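Stekero Opens Its Llanos Workshop to Renters Furnishing One-Room Homes

LLANOS — Stekero, the home furnishing studio known for its small-apartment layouts, will open its Llanos workshop to the public in September, with full-size room setups that visitors can walk through, sit down in and rearrange.

The program, called Finton, is aimed at people who sleep, do laundry and store everything they own in the same few steps of floor. Each setup starts with the biggest pieces a household is likely to have, usually a bed and a washer, and works outward from there. Visitors are welcome to bring their own floor plans, however rough, and try them out at full scale with help from the studio's layout team.

"People come to us with a drawing on the back of an envelope and a bed they already love," said Lucero Sánchez, who leads the Finton program. "I love those drawings! You learn so much from where somebody puts the bed first. Then we get the real thing on the floor, lie down on it, open a few doors, and the drawing starts to change. That's the fun part of this job and we want to share it."

The workshop covers 3614 square feet on the ground floor of the old Trukent building. Stekero moved in last spring and has kept the walls plain so that layouts can be marked up, wiped off and tried again. Furniture is moved in and out all week, and visitors should expect to find a room looking different from one visit to the next.

Much of the early work has gone into bedrooms that share a wall with laundry equipment, a layout the studio sees often in older Llanos apartments. The team has been trying beds with upholstered headboards in these rooms, along with storage that hangs on the wall and leaves the top of the washer free for folding.

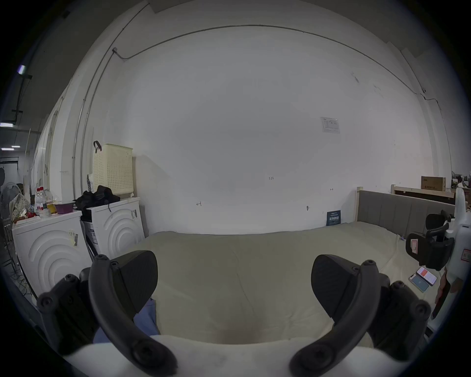

A bed with a gray upholstered headboard and two white washing machines at the Stekero workshop in Llanos.

Mirko Vitale, who founded Stekero and still draws many of its layouts himself, said the bed-and-laundry rooms were the ones he most wanted to get in front of the public.

"I lived in a room like this for years, and the washer was my nightstand, my desk and my ironing board," Vitale said. "It can be a really pleasant way to live if you give each thing a proper spot. A basket on a hook, at a height you can reach with your arms full — that one small change made me happier than any sofa I ever bought."

Renters taking part in Finton can book a 90-minute session with a member of the layout team. The session begins with a short talk about daily habits: what time the household gets up, where the phones get charged, how often the laundry is done and where clean clothes sit before they are put away. Visitors then move furniture with the team until they have a layout they would like to try at home. They leave with a measured sketch and a list of the hooks, shelves and baskets it calls for. There is no obligation to buy anything from Stekero, and the layout team is glad to work with furniture bought elsewhere, secondhand or handed down.

The studio tested the sessions over the summer with 300 households in and near Llanos. Their comments shaped several parts of the program. Early sessions ran an hour and felt rushed, so time was added. Many people asked for help with bedding, which takes up a surprising amount of closet space, and the team now keeps comforters of several thicknesses on hand so visitors can see how each one folds. A section on laundry noise was added as well, with advice on leveling a machine and on leaving a gap between the washer and the bed.

"One couple spent their whole session on the space beside the bed," Sánchez said. "They tried it wide, they tried it narrow, they walked past each other with a full basket about a dozen times. I was cheering by the end. They sent us a note afterward to say the narrow version was working fine."

Stekero has also put together a printed guide with 24 layouts drawn from the summer sessions. It covers rooms with one window, rooms with a door in an awkward corner, and rooms where the only water hookup is a few feet from the pillow. The first printing is 3000 copies, free to anyone who stops by the workshop while they last.

Sessions will be offered mornings and afternoons, with the last one starting at 5:30 p.m. Walk-in visitors can look through the rooms at any time the workshop is open. Children are welcome, and the entrance and all of the room setups are step-free. Visitors who plan to bring a piece of their own furniture should let the studio know in advance so the loading door can be opened.

About Stekero
Stekero designs layouts and storage for small homes. The studio was founded by Mirko Vitale and has completed 959 home layouts to date. It is based in the Trukent building in Llanos.

Press contact
Lucero Sánchez, Finton program, Stekero, Llanos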